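Prilten Round Table

From the Vastura dining range

Some tables want a big room and a long speech about where they came from. The Prilten is easier company than that. It's a round table for everyday life, the kind you eat breakfast at, spread the bills out on, and end up sitting around until far too late because somebody started telling a story.

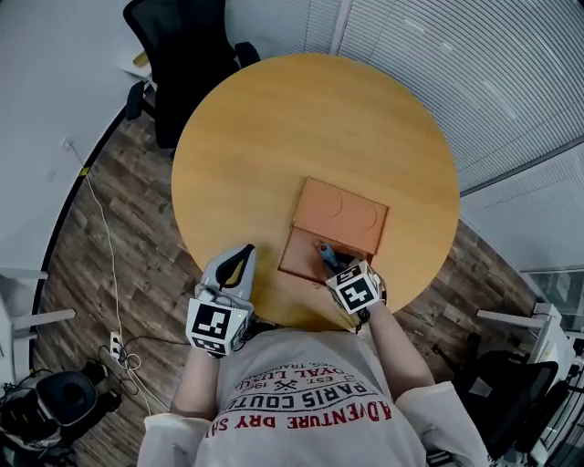
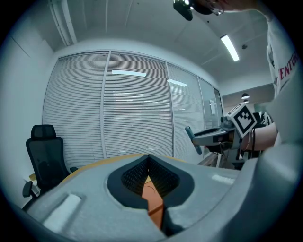
Round wooden tabletop in a warm, light tone.

We've always had a soft spot for round tables. There's no head and no foot, so you can squeeze in one more chair when a neighbor drops by, and little ones don't have a corner to run into (ask any parent!). Our designer, Aslı Ağca, drew the first Prilten for her own kitchen in Trirkesberg, and she still eats at it every morning.

Size and delivery

The top measures 120 cm across. It comes in 2 boxes, one for the top and one for the base, and it goes together best with 2 people - one to hold the base steady and one to do up the bolts. The hex key is in the smaller box, taped under the lid.

Looking after it

Wipe up spills when you see them, and use a soft cloth that's damp and not dripping. A mat under hot dishes is a good habit. Wood does change color a little in strong sun, so if your table sits by a window, move the fruit bowl now and then or you'll end up with a pale ring where it was.

Goes well with

The Hulme chair was made with this table in mind and tucks in neatly all the way around. We also sell a Hulme bench, but it's straight, and we think it looks happier along a wall.

Price: $274, table only. Chairs are sold separately.

Orders placed before noon are packed the same day. The next batch is due in October, and if you'd like one set aside, send us a note through the contact page and we'll write back when it's ready.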